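Four weeks with the Flukness 2 as my only phone. I said in May I'd write it up properly, so this is a long one.

I came from the first Flukness, which I'd had since launch. Bought this one myself from Udico, full price, no discount code to share.

Battery first, as it's what most of you asked about. The first one got me to teatime. This one goes to bed with a third left on a normal day, and a normal day for me is maps, podcasts, two email accounts and far too much messaging.

It does drop faster on the train. Signal between Rotport and the coast is poor and the phone keeps hunting for it. Flight mode for that stretch fixes it, if you can stand being out of reach.

Charging is slower than the box suggests. The quick setting only works with their own plug, and their own plug isn't in the box. With my old one it takes most of an evening.

Screen: bright enough outdoors, finally. The old one was hopeless in sunshine. Auto brightness is still jumpy under street lights and I've turned it off.

They've moved the fingerprint reader from the side to under the glass. I don't like it. It wants your thumb in exactly one place and it's slower than before. Young-sook Jin has the same phone and says re-registering the same thumb twice helped hers. I tried it and it's a bit better.

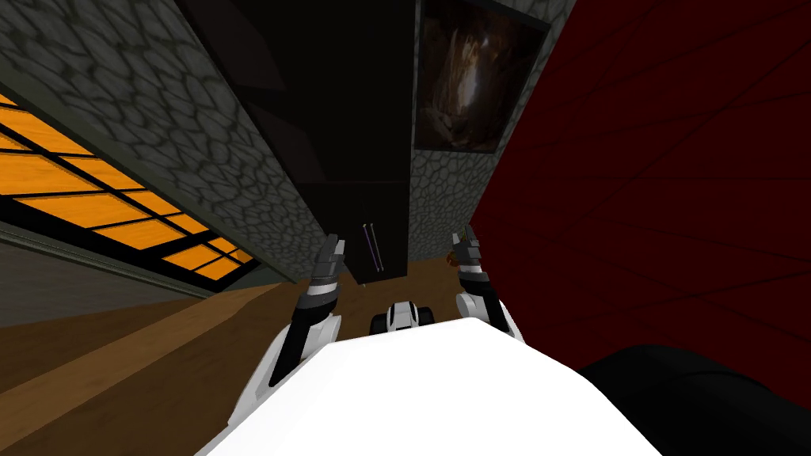

Camera. Daylight photos are good, a little too green in the grass. Indoors it smooths faces until everybody looks ironed. There's a setting for this called Natural Detail, three menus down, and it's off when you get the phone.

Zoom is fine up to the first step and mush after that. I've stopped using it and just walk closer.

Video is much steadier than on the old one. Sound on video is worse – there's a hiss in quiet rooms. Joris Wouters hears it on his as well, so I don't think mine is faulty.

Software. It comes with 54 apps already installed. I counted, because the storage screen was showing more in use than I expected. You can remove most of them. The shopping one and the weather one can only be hidden.

The Chae keyboard is the default now. Its guesses are decent, but it kept changing "ta" to "tax" in messages to my sister. Hold down the wrong suggestion and you can bin it for good.

Moving over from the old phone took an evening. Photos and contacts came across with no trouble. Messages stopped partway and I had to start that bit again. My bank app needed setting up from scratch and so did the bus ticket one. Check you've no tickets on the old phone before you wipe it. I lost a return to Rotport that way.

Calls are clear. The earpiece is louder than before, so turn it down on the bus.

It's also slippery. I put a case on it the second day, after it slid off the arm of the sofa by itself. No damage. The case covers the nice blue back, so the colour you pick hardly matters.

A few replies in one go.

Vibeke Dalsgaard asked about dual SIM. Yes, it takes two, but the second one sits where the memory card would go. You have to choose.

Ah-rin Ji asked if it gets hot. Warm while charging, and warm after a long video call. Never too hot to hold.

Ro-un Gil asked whether to wait for the price to come down. The first one was cheaper by autumn. I've no idea if this one will be.

Would I buy it again? Coming from the first Flukness with a tired battery, yes. If your old one still lasts the day, I'd keep it another year. The camera isn't enough of a reason on its own.

Forgot to say: there's no headphone socket. The adaptor is sold separately and mine is still on order – I'll add a post about the sound when it turns up.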